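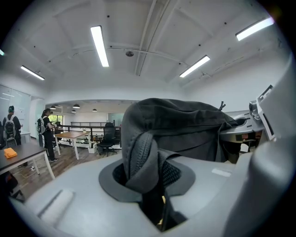

Teaching a garment fold with the hand-held grippers

Dullden how-to pages, part of the Jukska soft goods set

These notes cover one job: showing the robot how to handle and fold a soft dark garment by doing it yourself with a gripper on each hand. If you are using the remote control station, read the Clillent page instead. The order of work is much the same but the set-up is different.

Before you start

Lay the board flat on the floor with enough clear space to kneel behind it. Keep cables well away from your knees and from the board. If you work on the bare floor, thin cloth slides about and the recordings end up teaching the robot to chase it.

Check the marker cubes on both grippers. They should be clean and tight. A cube that has turned even slightly will put the whole session out, and you won't notice until someone tries to play it back.

Put the straps on snugly. You should be able to open and close the fingers fully without your hand shifting inside. Start the recorder, hold both grippers still over the board for a slow count of three, then begin.

Doing the fold

1. Place the garment in the middle of the board, bunched up. Don't smooth it first. The robot needs to see it in a mess, and each start should be a bit different from the last.

2. Bring both grippers in low and take hold of the cloth near a seam or an edge. A seam gives the fingers something thick to close on.

3. Lift a little, pull gently apart, and set it down. Repeat until it lies flat. Move at about half the speed you would use with bare hands.

4. Fold one side to the middle, then the other. Let go fully before you move a gripper away. Half-open fingers drag the fold with them, and this is the most common fault we find.
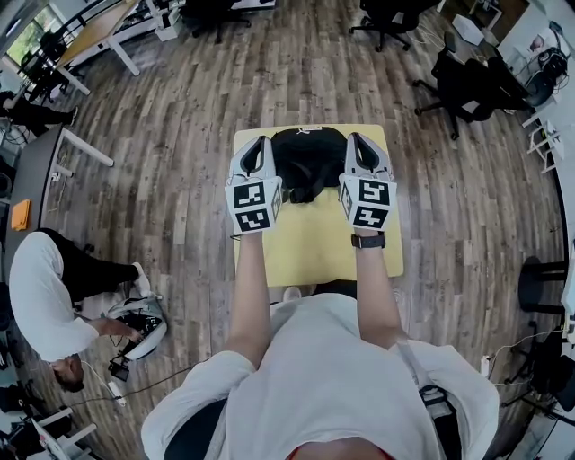
5. Fold the bottom up to the top, press once with both grippers, and lift them clear. Hold still again for a count of three and stop the recording.

If you drop the cloth, carry on and pick it up again. Those recordings are useful. If you knock a cube, lose a strap or get called away, stop and mark the take as bad.

Keep your head over the board and try not to lean so far that your arms hide the markers. Watch your sleeves as well, and push them back if they hang over the cubes.

How many to record

Aim for 100 good takes of each garment. The first Rawat batch had 117 for the vest and far fewer for the others, and the robot folded everything as if it were a vest. The full set now stands at 3,352 takes, of which nearly 297 still need their start and end points trimmed.

Take a break when your wrists get tired. Tired takes are jerky and most get thrown out at checking. Copy the files across before you unstrap the second gripper's battery, or the last take may not be saved.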